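### 4.2 Does a tray keep a coffee table tidy?

Advice on home storage often claims that a tray "contains" clutter. Seppälä's household diaries are the usual source for this claim, and we doubt that they can carry it. The diaries record whether a tray was owned. They say little about what ended up on it, and less about what was left beside it.

We went back to the 184 living-room records in the Stuvitz set and coded each loose item on the main low table as on the tray, off the tray, or unclear. Fruit was the hardest category. A bowl has sides, so an apple is either in it or out of it. A flat tray invites people to put fruit near it and call the job done – and the diaries would score such a table as tidy.

Figure 3 shows why we think that score is too generous. The apples and oranges share the tray, while the banana has the front of the table to itself. Under the diary method this room passes. Under ours it is a partial case, whatever one makes of the cushions on the sofa.
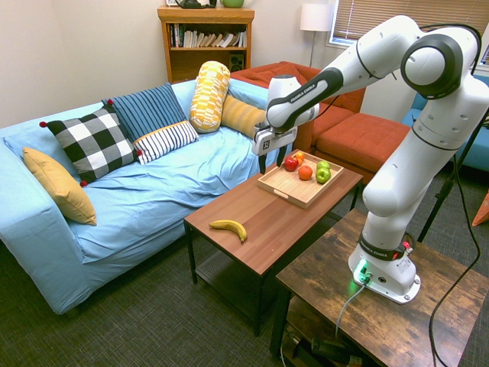
**Figure 3.** Living room with fruit on a wooden serving tray and a single banana on the coffee table, coded "partial."

We would not push our own coding too far either. One record per room cannot tell us whether an item was on its way to the tray or had been taken off it, and the Drarkeck raters disagreed most often on exactly these tables. Until rooms are recorded more than once, the claim that trays reduce clutter should be treated as untested.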